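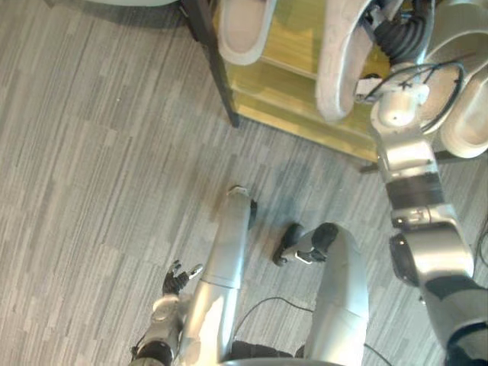

# Sorting out a low shoe shelf by the door

A low wooden shelf is the easiest thing to keep slippers on, and it goes feral faster than any other bit of furniture in the house. These are the steps I use for ours, which sits on carpet tiles and holds white house slippers plus whatever the kids kick off. Allow an hour, mostly drying time.

## What you need

- Vacuum with a brush head and a crevice tool
- 2 microfibre cloths
- A bucket of lukewarm water with a small squirt of dish liquid
- An old toothbrush
- Felt pads for the shelf legs
- Bicarb soda

## 1. Empty it completely

Take everything off, including the things at the back. Make one pile for slippers and one for outdoor shoes. Single slippers go to the side until you've looked under the couch.

Check the soles. If the tread is gone or the rim has split away from the upper, throw the pair out. Saranya Annamalai, who lives next door, keeps her worn ones for taking the bins out. We tried it and ended up with a second shelf full of dead slippers.

## 2. Vacuum, then wipe

Run the crevice tool along the back of each level and into the corners. Grit left on the timber will scratch the finish once you start wiping, so go over it twice.

Wring the cloth out until it no longer drips. Wipe along the grain, front edges last, and follow straight away with the dry cloth. Glossy finishes show streaks, and a dry cloth is usually enough to fix them. Don't use spray polish on a slipper shelf. It makes the surface slick and it comes off on the soles.

Leave the shelf empty for half an hour.

## 3. Do the legs and the floor

Lift the shelf out from the wall. Get someone on the other end if it's a long one. Vacuum where it stood, then turn the shelf on its side and check the feet. Replace any felt pads that have gone flat or picked up grit.

For a dull mark on the carpet in front of the shelf, sprinkle bicarb, leave it 15 minutes and vacuum it up. If the mark is still there, dab it with the soapy cloth and blot dry. Don't scrub, as it fuzzes the pile. On carpet tiles you can also lift the bad tile and swap it with one from under the shelf. Match the direction of the streaks before you press it down, or it will stand out more than the mark did.

## 4. Clean the slippers

Read the label first. Most fabric slippers can be spot cleaned:

1. Knock the soles together outside.
2. Brush the soles with the toothbrush and soapy water.
3. Dab the rim and the toe with a damp cloth. Keep the inside as dry as you can.
4. Stuff with a tea towel and dry in the shade. Full sun can turn white ones yellow.

For smell, a teaspoon of bicarb in each slipper overnight works well. Tip it out in the morning.

## 5. Put them back

Pairs together, side by side. Heels out is easier to grab on the way past, but toes out keeps the openings to the back and looks neater. Pick one and stick with it.

- Bottom level: outdoor shoes and anything heavy
- Upper level: slippers
- Guest slippers at the far end, away from the door

Leave a gap of around 2 cm between pairs. If thick rims are squashed against each other they lose their shape, and slippers that have to be jammed in end up on the floor. If you've got more pairs than gaps, the out-of-season ones can go in a box in the wardrobe. Ours get swapped over in July, when the thick ones come out.

## Keeping it that way

Sunday evening I straighten the pairs and run the vacuum along the front. The full clean gets done a few times a year, more often if it's been wet and there's mud coming in.

If the finish has gone cloudy in one spot, that's often moisture from damp shoes. Let it dry out for a couple of days with nothing on it before you try anything stronger.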